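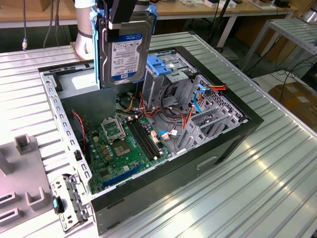 Sumeya Fikre wrote in to ask whether the Lastska setting called "Director's Intent" does anything at all, having sat through the same horror film with it on and off and seen no difference. Fair question. On most discs it does very little, and the box makes more of it than it should.

4.3 Choosing between versions of a film

Older horror titles often come with more than one cut on the disc. The Hesteck player will offer to pick for you. We suggest you don't let it.

1. Put the disc in and wait for the Litis menu. This can take up to 22 seconds, whatever the quick start card says.
2. Press VERSIONS. If the button is greyed out, the disc holds one cut only, even where the sleeve promises two.
3. Check the running time against the sleeve. An "uncut" version that is 2 minutes longer may just have extra distributor logos at the front.
4. Highlight the cut you want and press OK.
5. Go to SOUND and choose the original language track by hand. Auto goes for the English dub nearly every time.
6. Set Director's Intent to OFF, then ON, using a dark scene. Keep whichever you prefer.

Note: Anthology films are sometimes stored as separate chapters in a different order for each cut. If the host's introduction turns up in the middle, go back to step 2 and choose again.

Note: The "Sequeira Restored Colour" option is a filter. It restores nothing. Reds get heavier and faces go orange. It was switched on by default in the September update and has to be turned off for each disc.

Caution: Do not use VOLUME SMOOTHING with silent or very quiet films. It raises the hiss between lines and then flattens the scream you were waiting for. For a normal sitting room, leave volume at 58 and put up with the loud bits.

Caution: Changing the cut during playback wipes your saved place. The on-screen message says it will be kept.

4.4 Saved viewing list

The list is advertised as unlimited. In our tests it stopped taking new titles at 140 and gave no warning. Older entries can be removed under LIST, then EDIT, one at a time.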